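Padberg Music Gear
Home > Live Performance > Loopers > Rovent

Rovent Two-Switch Looper for Singers Who Also Play Something

In stock. Ships from our own warehouse, in a box only slightly too large for it.

Page updated 3 January 2024

Overview

The Rovent is a floor looper for the person alone on stage with a guitar, a microphone and a growing suspicion that a band would have been easier. It records what you sing and play, plays it back, and lets you pile more on top until the room is impressed or the bar starts stacking chairs.

It has two footswitches. We know that other loopers have more. We have owned several of them, and we've stood on most of their switches by accident during the quiet verse. The left switch on the Rovent records, plays and overdubs. The right one stops, and if you hold it down, erases. You can learn this in an afternoon and forget it in front of an audience, like everything else in music.

There is one microphone input and one instrument input, each with its own level knob, and each can be sent to the loop or kept out of it. That last part took us the longest to get right. If you want to beatbox a rhythm into the loop and then play guitar over it without recording the guitar, you press the small button marked INST and its light goes out. Press it again when you change your mind.
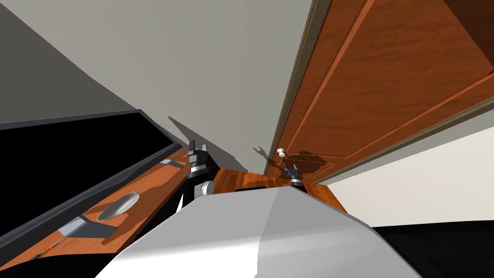
Loop time is eight minutes per loop in stereo. We're aware of songs that need more than that. We have sat through them.

What it sounds like

Like you, unfortunately. The Rovent adds no reverb, no warmth and no vintage character. The preamp on the microphone side is clean and has enough gain for the ordinary dynamic mic you already have rolling around in the trunk of your car. Whisperers should turn the knob past the middle and ask the crowd politely to put down their forks.

Overdubs are stored at full quality, so your tenth layer of harmony doesn't turn the first one to mush. If the result is mush anyway, try singing different notes. A knob called FADE sets how much each older layer drops back when you add a new one. All the way left, nothing drops and everything you have ever done stays with you at full volume. Most people settle a bit to the right of that.

There is also a reverse setting. You'll use it constantly for one weekend and then never again, and you would have complained if we'd left it out.

Timing

You can let the first loop set the tempo, which suits anybody who plays in time. For the rest of us there is a click that goes only to the headphone output, so the audience never has to know. With the click running, the Rovent will round the start and end of a loop to the nearest beat. It forgives a late foot. It doesn't forgive a foot that comes in a whole bar early, and we've tested this more often than we planned to.

The MIDI input follows a clock from a drum machine or a laptop. MIDI output is on the list for the next version, along with the carrying handle that everyone at our September demo day asked for and that we said was a silly idea. It isn't a silly idea. Please stop writing to us about it.

Saving your work

The Rovent holds 50 saved loops. Naming them is done with one knob and a lot of turning, so expect titles like "AAB" and "NEW." If you connect it to a computer with a USB cable (included, a little short), it appears as a drive and you can drag loops on and off as plain WAV files. You can name them there like a civilized person, and the names stay.

Some performers load finished backing parts this way and pretend to build them live. We take no position. The light on the record switch glows red during playback if you hold both switches while turning the unit on. Draw your own conclusions about why that menu item exists. 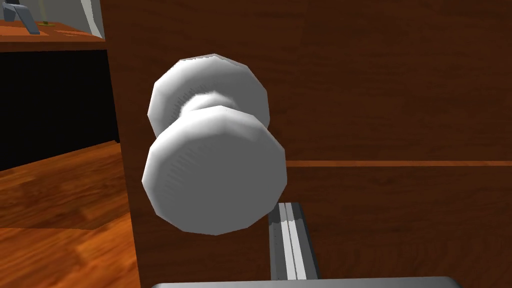

Using it with other things

Aasen vocal preamp. The Aasen goes ahead of the Rovent, between your microphone and the mic input. Set the Rovent's mic knob low and do your gain on the Aasen. If you set both high you will discover every loose window in the venue. Phantom power for condenser mics comes from the Aasen; the Rovent supplies none.

Fliseo expression pedal. Plug it into the jack marked EXP and it controls loop volume by default. In the menu you can hand it the FADE setting, which lets you make older layers melt away slowly with your foot while your hands and mouth are busy. Of everything on this page, this is the thing we'd pay for ourselves, and with the staff discount we have.

Guitar effects. Put distortion, octave and anything rude ahead of the instrument input. Put reverb and delay after the main outputs if you want them on the whole loop. If you put a delay before the looper, its tail gets chopped at the loop point. Some records have been made on purpose this way.

Acoustic guitars with pickups work straight in. Ukuleles, mandolins and electric violins are fine. A customer has told us it works well with an accordion, and we had no way of stopping them.

At the gig

The case is folded steel with rubber feet. The feet grip on wood and on rubber matting. They don't grip on carpet, so use hook tape or play barefoot and pin it with your heel. The switches are quiet enough that your microphone won't hear them. Heavy boots are another matter, and the microphone will hear those with or without our help.

The lights can be dimmed from the menu. Out of the box they are set for outdoor daytime use, and in a dark club they will light you from below like someone telling ghost stories. Go to LIGHT and turn it down before the show.

If the power goes out mid-song, the loop you were playing is gone but saved loops are kept. There is no battery option. A singer who loses power has usually also lost the PA, and at that point the looper is the least of it. Smile, step forward and do the old one everybody knows.

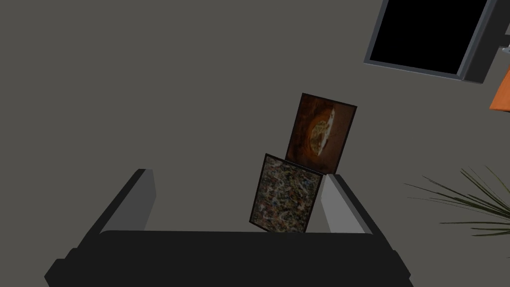 A word about feedback: the loop records whatever reaches the mic, and that includes the monitor in front of you. If your loop is coming out of that monitor while you overdub, you are recording it again, and again, and it gets darker and boomier each time around. Turn the monitor down or stand to one side of it. We get more support emails about this than about everything else combined, and most of them arrive a few hours after midnight.

Specifications

Inputs: microphone (XLR, balanced), instrument (quarter-inch), EXP, MIDI in
Outputs: main left and right (quarter-inch), headphones (mini jack)
Mono use: take the left output
Loop time: 8 minutes per loop, stereo
Saved loops: 50
Overdubs: unlimited, though your listeners may differ
Undo and redo: last layer only
USB: file transfer; does not work as an audio interface
Phantom power: none
Power: standard center-negative pedal supply, included
Case: folded steel, dark green, screws you can undo with a normal screwdriver

In the box

Rovent looper
Power supply
USB cable
Printed manual, with a page of quick instructions that can be torn out and taped to a mic stand
A sticker

Common troubles

The loop has a click at the join. You're cutting into a held note. Turn on SOFT JOIN in the menu, or end the loop on a breath.

I erased everything by mistake. You held the right switch. In the menu, HOLD TIME can be made longer. The undo function does not bring back an erased loop. We're sorry, and so was the person in our workshop who lost almost 40 takes before we added that menu item.

The microphone is very quiet. Check that the MIC button is lit. Check that the mic's own switch is on. Check that you are singing into the correct end of it, and tell no one.

It won't follow my drum machine. The clock setting is off by default. It's under SYNC. Start the drum machine after the looper has shown the word READY.

Warranty and returns

The warranty covers parts and labor for the first owner and doesn't cover beer. Unused units can come back for a full refund within the return period printed on your receipt. Used ones can come back too, for store credit, provided the loops have been erased. We do listen to whatever's left on there, and one of them is now our hold music.

Related items

Aasen vocal preamp
Fliseo expression pedal
Padberg flat pedal bag (fits one Rovent and one Fliseo, has a handle)
Replacement sticker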